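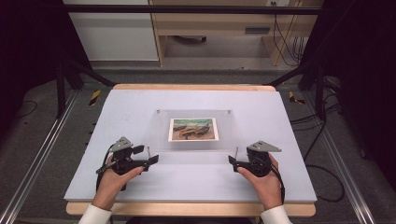
Small framed picture on a clear display stand: boats on a beach, white border.

# Display stands and small frames: questions we keep getting

Updated 8/25/18 by Farah Nair, Crenshaw Frame & Print

**Does the stand come with the boats?**
No. The boats are a separate purchase, and they are also a painting. Small framed prints are $20, and the stand is priced on its own shelf tag.

**Will my frame fit?**
Measure the outside of the frame, border included. People measure the picture, come home with the wrong stand and then write to us in October when they finally unpack it. If you're between sizes, go up.

**Does it have to lean back like that?**
Yes. A small picture on a table is usually seen from above, by someone holding a coffee. Bolt upright, it mostly shows them the top of the frame.

**How do I clean a clear stand?**
Soft cloth, lukewarm water, a drop of dish soap. Please don't use window cleaner with ammonia on acrylic - it goes cloudy, and we have a drawer of returns to prove it. Paper towels leave fine scratches that you'll notice on the first sunny day and every one after.

**What should I put it on?**
Something flat and plain. A pale surface does nicely under warm colors like sand and rust. Amedeo Martinelli at our Dromness store will tell you that patterned tablecloths are fine. We've agreed to disagree.

**Can I keep it on a windowsill?**
You can, if you'd like your orange beach to become a beige one. Prints fade in direct sun.

**Do you ship to Jurkport?**
Yes, and orders over $50 ship free. Frames and stands travel in separate boxes, so don't panic when only one turns up.

**Can I return a stand I've already used?**
Within 277 days, if it isn't scratched. The number was a typo on a receipt once and we decided to honor it.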